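Filed under: Workshop notebook / Packing room / Automation

2021-12-29, Beatrice Odera

Quiet between the holidays, so I have the bench to myself and a pot of tea, and I can finally write up what I have been carrying around in my head since November. Apologies in advance to whoever reads this after me, because I know I go on.

First, the numbers, so they are somewhere other than the back of my hand. The Potetthorpe packing room sent out 2,564 trays over the last full run before the break. Of those, 1,764 went through the Nendelero cell and the rest were packed by hand at the long table, the way all of them used to be. I had expected the split to go the other way for a good while yet, and so had most of the people at the long table, who were very nice to me about it and brought me a slice of somebody's birthday cake while I was down there with my clipboard.

What I really went for was to sit with the packers and listen. I spent a whole shift on a stool by the label printer and asked what had changed, and the answers were hardly ever about speed. They talked about their wrists, and about the noise (worse, everybody agrees, mostly the compressor), and about conversation. The long table used to seat everybody facing one another and now there is a gap where the cell stands, so the two ends can't hear each other and the radio has become a sore point. I have written to Gatchalian about moving the compressor out to the passage. I would also like the two ends of the table pushed together again on our side of the cell, which needs a longer infeed belt and nothing cleverer than that.

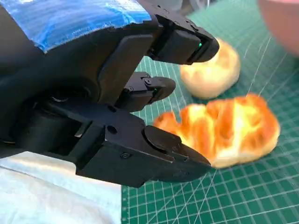

The job I most want taken off people is the sorting of mixed rolls, and it's also the one where I most want them to keep a say. A good packer picks up a roll and knows, before it has left the table, whether it belongs in the soft tray or the crusty one and how hard it can be held. I tried to get that down on paper and filled a page and a half without getting anywhere near it. So at the bench I keep coming back to the plainest version of the problem, a pale smooth roll and a longer, ridged golden one lying close together on the green mat, and three fingers that have to go in between and around them without leaning on either. The pointed lower finger comes in right at the end of the golden one, and that is exactly the spot a packer told me she would never pinch, as the ends flake. She takes them across the belly. I want that in the grasp settings as a rule, with her wording in the comment line so that whoever tunes it next knows where it came from.

Settings as I leave them: grip limit 350 on the controller's own scale for the soft tray, to be tried lower, and up to 9 retries before the cell stops and asks for help. That second one is too many. At the long table they hear it fumbling away and have to decide whether to walk over, and it makes them jumpy. I'd sooner it asked early and politely. Will try three after the break and see what the packers think of it before I look at the log.

On jobs, as I was asked straight out and want to write down what I said. Nobody at Potetthorpe has been let go over the cell. Two people moved to the morning bake by their own choice and one trained on the Zakik line software and now does the changeovers, for which she is paid more, though not in my opinion enough. I said I couldn't promise anything about next year, and that I would pass on what they told me in their own words. One man said he missed being tired in the old way, all over, where now it's his eyes. He watches the cell's screen for most of the shift. I have thought about that one more than any of the rest, and I think the screen should go, or at least shrink to a lamp and a chime.

To pick up in the new year:
- ask Gatchalian again about the compressor
- price the longer infeed belt
- belly grasp rule for ridged rolls, both trays
- retries down to three
- lamp and chime, mock one up out of the spares drawer
- return the cake tin, it's on the shelf over the sink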